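Tinthorpe Home Help Desk
Ticket: Folded stack leans and slides before it gets to the closet
Category: Laundry and linens / Folding
Status: Closed
Product in use: Wernwood closet shelf, Visia folding guide sheet

Opened in June, morning

I fold everything on the bed and carry it to the closet in one pile. The pile leans to one side while I am still adding to it, and when I pick it up the top half slides off. Sweaters and thin tops are mixed together. I have followed the Visia sheet for the fold itself and each piece looks fine alone. Two pictures are attached, with the clothes still on the bed.

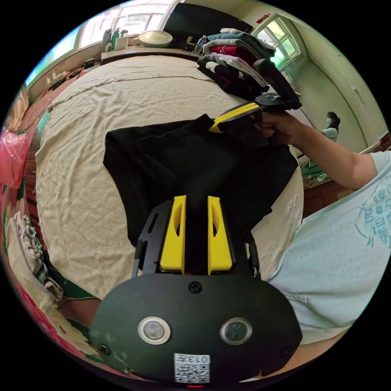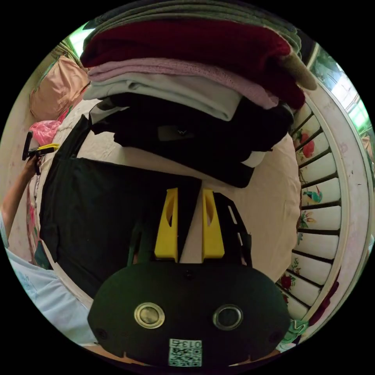

Reply from Cabrera: the fold is probably fine and the order is the trouble. Knits are thick at the fold and thin at the open edge, so a pile with all the folds facing one way gets higher on that side with every piece. Please try the steps below one at a time and write back after each one. If you change everything at once we won't know what fixed it.

1. Turn every second piece so the folds alternate left and right.
2. Put the heaviest knits at the bottom.
3. Keep black tops in their own pile if they are a slippery fabric.
4. Fold on something firm.

Also, what is the clear height of the Wernwood shelf, and how many pieces do you normally put in one pile?

Customer, same day, noon

Shelf has 50 cm clear. I don't have a set number, I go until the basket is empty.

Did step 1. I took the whole pile down and rebuilt it with the folds alternating. It stood straighter. It still slid when I lifted it, and the slide started between the black things and whatever was sitting on them. Carried it in two trips after that.

Cabrera, 2:15 pm

Thanks. The lean and the slide are two separate problems then, and the lean looks solved. Please keep step 1 and go on to step 2. For the slide, tell us what the black items are made of. Check the care labels if they are still in.

Customer, 4:40 pm

Two are cotton. One is a polyester blend with a smooth face. The rest have no label left.

Did step 2. Red sweater went to the bottom, pink knit on top of it, then the lighter things, black last. Much better to carry. The top piece moved a little at the closet door and nothing fell.

New problem. With the sweater at the bottom I have to lift the whole pile to get it out. I wear it a lot, even now, because the office is cold.

Cabrera, 5:05 pm

In that case don't put it in the shared pile. Two options:

a) Knits in one short pile, 6 pieces at most, and everything else in a second pile next to it.
b) Knits rolled and stood on end in a bin.

Option a is easier on the knit and needs no bin. Please confirm the shelf is wide enough for two piles side by side.

Customer, next day, morning

Wide enough, with a gap left over. Went with option a. Knits on the left, tops on the right. I cut the tops pile off at 6 as well to see if that mattered.

Did step 3 for the polyester one only. It is on a hanger now. The cotton ones stayed in the pile and have not moved.

Did not do step 4. The table is too small and I would have to clear it every time. The sheet on the bed was wrinkled, so I pulled it tight and smoothed it before I started. I also folded the black tops again because the sleeves had been tucked in unevenly. I could feel a lump on one side when I pressed down.

Cabrera, 9:30 am

A tight sheet is a reasonable substitute for step 4. The sleeve lump is worth noting. On the Visia sheet, the sleeve goes straight down along the side of the body after the first fold. If it goes across at an angle, the cuff lands in the middle and the piece rocks under anything set on top. Press each piece flat with both hands before adding the next one.

Please leave the piles for 5 days with normal use and report back. We will hold the ticket open.

Customer, after 5 days

Both piles still upright. The knits pile has dropped a bit in the middle and has not leaned. I took the red sweater out and put it back several times without lifting more than one thing. The tops pile got messy once when I pulled from the bottom, and that was my own doing.

One request. The Visia sheet shows the sleeve fold very small and I could not follow it without my glasses. A larger drawing would help.

Cabrera, closing note

Request for a larger sleeve drawing passed on to Visia. No change needed to the Wernwood shelf.

Cause: folds all facing one way, smooth fabric under knits, uneven sleeves.
Fix: alternate folds, separate knits, 6 pieces per pile, smooth top on a hanger, sheet pulled tight before folding.

Ticket closed. Reply to this thread to reopen it.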